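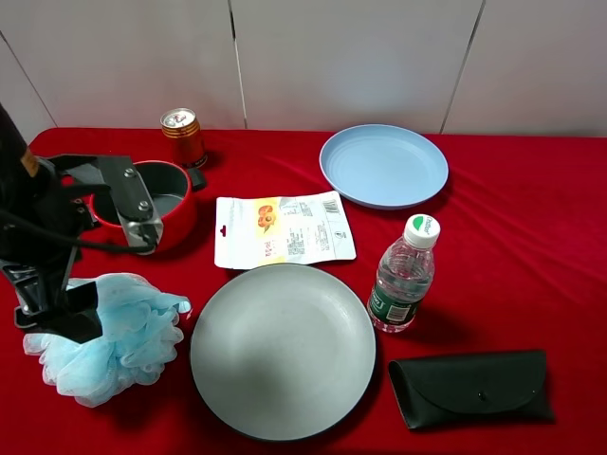

Masaru Ishida once told a room of trainee loan officers that a bank will gladly lend you an umbrella on Saturday and ask for it back when the clouds come in, and that their job was to know the weather. He had borrowed the joke. He did not say at what rate.

Chapter 4
Collateral, or What the Bank Takes If You Don't Pay

The last chapter dealt with borrowers who offer little more than a signature and a pleasant manner. We turn now to those who have something to lose. A secured loan gives the lender a claim on property: a house, a truck, a warehouse of unsold lawn chairs. The claim is called a lien, and borrowers tend to learn the word late.

Consider Curnutura, a small furniture maker that wants to borrow against its stock. The owner, Elaine Assunção, values her 944 finished chairs at the price on the tag. The lender, Irell, values them at what a stranger would pay at auction in February — a much sadder number. The gap between the two is the subject of Section 2, where we work out how large a loan Irell can safely make.

Keep a calculator handy. Ms. Assunção did not, and we will meet her again in the chapter on default.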